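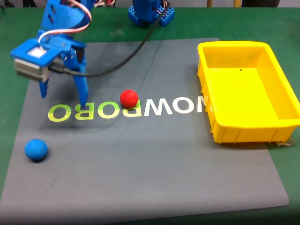 **Hima desk mat, large. Four months in.** July 29, 2023

Bought it to replace a Prustum one that curled at every corner. Short version: good mat, bad smell, fix the smell and I'd buy two.

Smell first. Rubbery, like a new bike tire. Hung it over the shower rail for a week. Mostly gone after that, still get a whiff when the heater's on.

Lies flat. Really flat, and it came rolled tight so I was expecting a fight. Corners went down overnight under a couple of phone books (yes I still have them).

Cutting: fine with a fresh blade. Dull blade drags and leaves a fuzzy groove. Glue peels off if you wait, superglue does not, dont bother scraping. Coffee wipes up. Red ink from a stamp pad is there forever.

Not for heat. Put a mug straight from the microwave on it and got a ring, a faint one. Soldering iron, no, get somthing else.

Heavy too. Carried it to Thulani Coetzee's place for a card making night and regretted the walk. He has the Aidoo mat, thinner, slides all over his table, but it rolls up and goes in a tote. If you move around a lot get that one.

Read a good chunk of the 664 reviews on the store page before ordering. Half are about shipping. Mine came fine, tube a bit dented.

Four stars. Would be five without the shower rail week.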